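From: Brodie Faulkner
To: Pryor Lane Allotments list
Date: June 8, 2023
Subject: Re: Slugs, again

Ingvild Bråten wrote:
> Has anyone found something that works on slugs and won't upset the
> hedgehogs? I have lost a whole row of lettuce and most of the dwarf
> beans. Lucero swears by copper tape, but hers seem to use it as a
> handrail. I don't want to put down pellets. I did the beer traps last
> year and all I got was a smell.
>
> Also, whoever borrowed the long hose, could it come back before the
> weather turns hot? No questions asked.
>
> Ingvild (plot 8)

Ingvild,

My sympathies about the beans. I have been at war with slugs for a good many summers and the slugs have yet to notice.

Copper tape I gave up on long ago. It may do something on a clean pot with nothing leaning against it. On a raised bed, with a nasturtium flopped over the side like a gangplank, it is decoration. Eggshells are the same. I crushed 70 of them one winter, to the great annoyance of my brother, who had to eat the omelettes, and in spring the slugs went over them like gravel on a drive.

What has helped is dull. Water in the morning and leave the soil alone in the evening. Start lettuce in modules and don't plant it out until it has some size to it. Beans the same, in deep pots, and keep a few spares back, as you will want them. Lay an old plank between the rows, turn it over at breakfast and deal with the lodgers as your conscience allows. Mine allows a bucket. Fletcher Maihi carries his to the far side of the railway path, and I suspect they are home before he is.

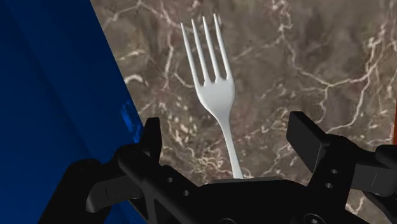 Nematodes do work, in my experience, but the soil has to be warm and you must keep it damp for a fortnight afterwards, and there we come back to the matter of the hose. If three or four of us at the bottom end wanted to split a pack, I would go in on it. One pack does 100 square metres, so it would cover your plot and mine with a bit left over for Lucero, if she can be parted from her tape.

Grow some things they don't care for, too. They have never touched my garlic or the rosemary. They ate the label off the fennel and left the fennel.

I haven't got the hose. I did have it in October, and gave it back to the other Fletcher, my cousin, who says he hung it in the shed. The shed has a great many things hanging in it, so I would look behind the netting first.

You can have six bean plants off me if you want them. They are in the cold frame on my plot, left-hand side, under the fleece. Please put the brick back on the lid.

Brodie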